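# The Grey Hat

The shop in Nustcombe had only one hat left in December, a grey one with a wide brim. 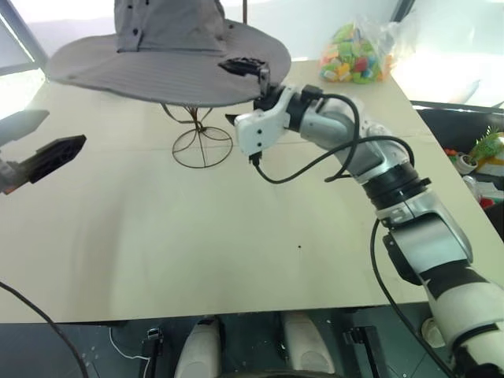 ## What it was waiting for

It rested on its wire stand for 31 days. People came in from the Udolley bus, looked at the rows of stitching and asked the price. It was 15 pounds. They said they would think about it, and they went out again.

Then a woman came, nearly at closing time. She did not ask anything. She put the hat on, looked in the dark window and saw her father — the same brim, the same shadow over the eyes.

"He wore one for fishing," she said.

She paid in coins and walked home with it on, although it was night.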